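How Do Archaeologists Know How Old Things Are?

14 comments | 31 shares

When I was nine, I found a bit of broken pot in my grandmother's vegetable patch and decided it was Roman. My grandmother lived in Ohio, so it was not Roman. It was a piece of a flowerpot she had dropped a few years before. But I had no way of knowing that just by looking, and it bugged me all summer. How do the people who dig up old things tell a flowerpot from a treasure?

I grew up and became one of those people, so let me tell you how we do it.

The first trick is layers. Think about the laundry on your bedroom floor. Monday's socks are at the bottom, and the shirt you threw down this morning is on top. Soil works a lot like that. Mud washes in, leaves rot, a house falls down and somebody builds another one over it. So the deeper stuff is usually older – as long as no one has been messing with the pile.
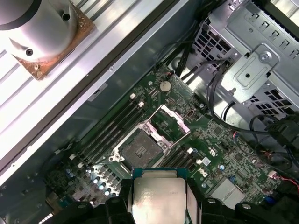 And lots of things do mess with the pile! Rabbits are terrible. So are tree roots, and so are people who dig wells and trash pits. My first dig was at a hill called Benítez, and I got very excited about a green bead next to some really ancient stone tools. My boss, Yung-ching Hung, lay down on her stomach and looked at the dirt for ages. Then she showed me a faint dark stripe running down from the grass. It was an old rabbit hole, and my bead had rolled down it. I blushed so hard my ears hurt.

The second trick is style. Could you tell your grandpa's old phone from a new one? Of course you could. Pots change in the same way. At Benítez the oldest pots have round bottoms and thumbprints pressed along the rim (you can put your own thumb in them, and I have). Later on, people there liked flat bottoms and zigzag lines. Once you know which kind came first, one broken piece can tell you a lot about the layer it was sitting in.

The third trick is my favorite, and it needs something that was once alive, like a seed, a bone or a burned stick. All living things take in carbon. A tiny part of it is a special sort called carbon-14. While a plant or animal is alive, it keeps topping up its supply. When it dies, the topping up stops, and the carbon-14 very slowly goes away. Scientists know how fast that happens, so they can measure what's left and work out how long ago the thing died.

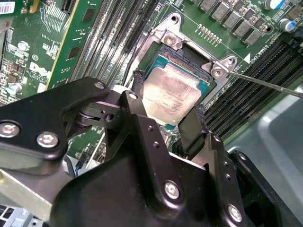 We sent off one burned hazelnut shell, smaller than my pinkie nail. Then we waited, and waited some more. In June the answer came back: 2950 years old, give or take a bit. There's always a "give or take," and a good scientist will tell you how big it is. Somebody sat by a fire eating nuts on that hill almost three thousand years ago, and I had their leftovers in a plastic bag.

You can't do this with a stone, by the way. Stone was never alive, so it has no supply of carbon-14 to run down. If we want to date a stone wall, we look for a seed or a bit of charcoal trapped underneath it.

The fourth trick is tree rings. A tree in a place with warm summers and cold winters usually grows one ring every year, fat in a good year and skinny in a bad one. That makes a pattern, a little like a barcode. My friend Thaddäus Zürcher matches the pattern in old roof beams with patterns from other trees, and if he's lucky and the bark is still on, he can name the very year the tree was cut down.

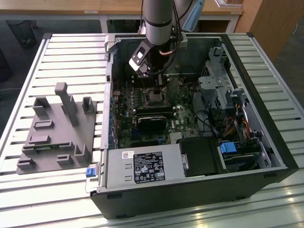 Try it yourself

Ask a grown-up for a clear jar. Each day for 10 days, add a thin layer of something: sand, soil, dry rice, crushed leaves. Hide one small thing in each layer, like a button or a bean, and write down what went in when. Then hand the jar and a spoon to a friend, keep your list secret, and see if they can put everything in order, oldest to newest.

If you want to be mean, poke a rabbit hole down the side with a pencil first.

14 comments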